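Gristcombe Print Collection
Online Catalog Support
Ticket: Snow prints display with a yellow cast in the online catalog
Opened by: Nanna Thorlacius, Cataloging
Assigned to: Nuno Barros, Digital Imaging
Priority: Normal
Status: Closed

Original report

Several woodblock prints in the Winter Views section are displayed in the public catalog with a noticeable yellow cast. The areas of snow, which on the sheets are unprinted paper of a cool off-white, appear on screen as a pale straw color. Blue areas, in particular the rivers and the graded band at the top of the sky, shift toward green. The same prints look correct in the master files held on the imaging server.

The fault affects 57 records. All of them were republished after the catalog was moved to Samonte. Records published before the move are not affected, including two prints from the same series as the faulty ones. A visitor to the reading room compared her own impression of one design with our page and asked whether ours was a late printing on toned paper. It is not. Please treat the matter with some care, as collectors use these pages to judge color.

Steps already taken by the reporter: page reloaded, browser cache cleared, second browser tried, second monitor tried. No change.

Reply from Nuno Barros

Thank you for the report. The fault has been reproduced on two workstations in the imaging room and on one tablet. The master file for the first record on your list was opened beside the catalog page. The master is neutral in the margins. The catalog copy is not.

Please confirm whether the affected records were published singly or as a batch. Please also confirm whether the thumbnail shows the same cast as the full view.

Reply from Nanna Thorlacius

The records were published as a batch. The thumbnails are correct. Only the full view and the zoom view are affected.

Reply from Nuno Barros

That is helpful. Thumbnails are made by the catalog itself. The full view and the zoom view are made by Wisar, the conversion tool, before upload. The conversion settings will be examined next.

Log entry, Nuno Barros, Mar 10, 2024

Findings so far:

Master files carry the wide color profile used for all print photography. This is as expected.

Wisar was set to remove embedded profiles from its output. With the profile removed but the color values left unconverted, colors should look dull. This accounts for the weak reds in the travelers' coats in the snow scenes. It does not account for the yellow.

A second setting, labeled "paper tone," was found to be switched on at strength 12. It is intended for book pages and adds warmth to light areas. It should be off for all prints.

Test 1: Paper tone off, profile removal on. Snow neutral, blues still weak.
Test 2: Paper tone off, profile converted to the standard web profile and kept. Snow neutral, blues match the master on a calibrated monitor.
Test 3: As Test 2, with the output sharpened at the default level. Pale halos appear along the keyblock lines of the pine branches. Rejected.

The settings used in Test 2 are proposed as the new preset for color prints.

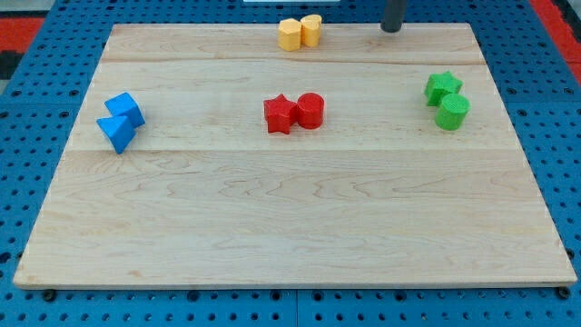 Request to Cataloging: please select 10 records for a trial run, to include at least one night scene and one print with mica in the background.

Reply from Nanna Thorlacius

Records selected and sent to the imaging queue. The group includes a night snow scene, a portrait with a mica ground, and three impressions with heavy overprinting in the sky.

Reply from Celeste Mendes, Paper Conservation

I was asked to compare the trial images with the sheets themselves under the viewing lamps. Nine are satisfactory. The mica portrait reads a little darker on screen than in the hand, but this was also true of the earlier image and I would not attribute it to the present fault. The night scene is much improved. The gray gradation behind the roofs can be read again.

One note for the record: the sheet with the bridge in snow does have slight toning along the left margin. That warmth is genuine and should not be corrected.

Reply from Nuno Barros

Noted, with thanks. No correction will be applied to individual images. The full batch has been converted with the new preset and uploaded.

Reply from Ekaette Onyeka, Catalog Systems

The old copies were still being served to some users from the Jorkora image cache. The cache has been cleared for the affected records. Anyone who still sees the former version should close the browser fully and open the record again.

The paper tone setting was carried over from the preset for illustrated books when the tool was installed on the new server. The two presets are now stored under separate names, and the print preset is locked. Changes to it require a request through this desk.

Reply from Nanna Thorlacius

All records checked against the list. Snow, sky and water now display correctly in full view and zoom. The visitor has been informed in writing. I have no objection to closure.

Closing note

Ticket closed by Ekaette Onyeka. The print preset will be reviewed in May with the next group of uploads. Related requests should be opened as new tickets and should quote the record numbers concerned.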